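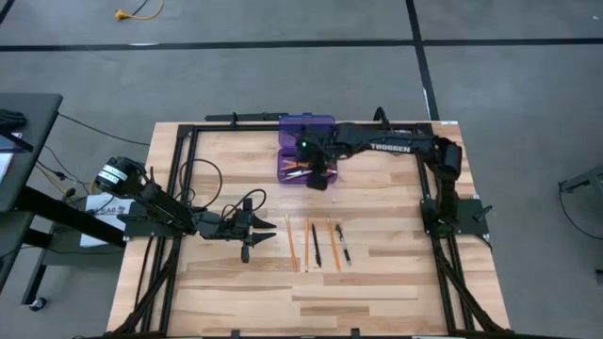

Our project had two halves. Dela Tsikata and I were meant to get a pair of arms sorting stationery into a box, and then we had to write a buying plan so that next year's group could have a second bench of their own. I expected the plan to be the dull half. It was the bit I talked about at dinner!

We started by writing down what we touched in a normal session, from the arms and the frame down to the pencils. Dela kept the list on her phone and it grew to 23 lines. The arms are the big cost, of course, and our supervisor Nkrumah Kyei is dealing with that quote himself. Our share was everything else, with a limit of £300.

## What we asked for

- **Spare gripper fingers.** Two pairs. Jedholm can send them in 9 days, Brollus is cheaper but couldn't give us a date, so we went with Jedholm.
- **Cables and ties.** Longer than you think! An arm needs slack to reach right across the table, and we measured ours at full stretch before choosing a length.
- **Things to pick up.** Pencils and pens to begin with, then hand tools such as pliers, which are a lovely step up in difficulty (odd shapes, and the weight is all over the place). These cost next to nothing and we'd happily have bought more.
- **Plastic trays.** We like the purple ones. They show up well against pale wood, and the price is tiny.
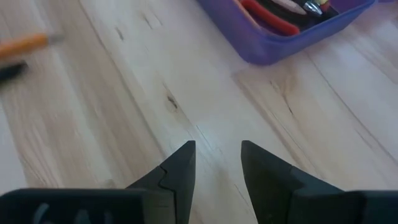
## What we left out

We dropped a second table. Amissah quoted for one in solid wood and it would have eaten more than half the money, and Nkrumah thinks the store has a top we can cut to size. We also dropped the Vido lamp kit, though I was sad about it, as the room light has been good enough for our runs so far.

## Where the plan stands

The total comes to some £270 with delivery, which leaves a little for screws and the things we've forgotten. The order form goes in at the end of August. Dela is still waiting to hear whether Jedholm does a student price on the fingers, and if they do, the difference goes on more pliers.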